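Grusell Block Shop – Gallery
Workshop, storage and packing

Grusell makes and repairs sets of plain play blocks for schools, libraries and waiting rooms. The shop is on the ground floor of the old Larnell building, with the entrance on the yard side. We moved in one July and have added a room since then. This page covers the sorting and packing side of the work. Pictures of finished sets are on the Sets page.

What we do with the blocks

Most of our work is refilling sets that have been in use for a while. A school sends back what it has left, we check every piece against the set list, and the set goes out again complete. The small set has 81 pieces and the standard set has 199. The large set, which we call the Chaimongkol after the street where we had our first shop, has 426. We also sell single colors for people who only need to replace a few.

Returned sets arrive in all kinds of packaging. Cloth bags travel best. Thin cardboard tends to split at the corners, so please tape the bottom seam twice if a box is all you have. Take out crayons, coins and cards before you send a set to us. We do mail back anything that looks like it matters to somebody, but it takes time.

Everything is sorted by color first and by shape second. We tried it the other way around in the first year and went back. Red and orange are the two that get mixed up most, mainly under the evening lights, and we now do those in the morning – before 11 a.m. if the mail has come.

Blocks with a chipped corner are sanded if the chip is small. Deep chips and cracks go in the scrap tub. Painted blocks that have only lost some color are kept and sold as seconds, in mixed bags, at the counter. We do not ship seconds.

Bins and tables

We use open bins without lids. Lids got lost, and people stacked things on them. Metal bins hold up better than the plastic ones we started with, though they are louder when you drop blocks into them. The plastic ones are now used for paperwork and string. The bins can be lifted off the tables for cleaning.

The floor in the sorting area is carpeted, which cuts down on noise and is easier on dropped blocks. Customers sometimes ask whether we will put down something harder. We have no plans to.

Pictures
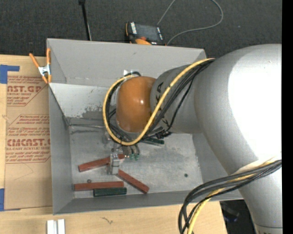
Red blocks in a gray sheet-metal bin on the sorting table.

Orders and visits

Refills usually take two to three weeks. Orders of up to 1000 loose blocks can be picked up at the counter if you let us know ahead of time – larger ones go out with Eltamus, the freight company next door. The counter is open from 9 a.m. to 3 p.m. and closes for lunch at noon for half an hour. Park in the yard and use the side door.

Set lists for all three sizes are on the Downloads page. Please print the one for your set and put it in with the blocks.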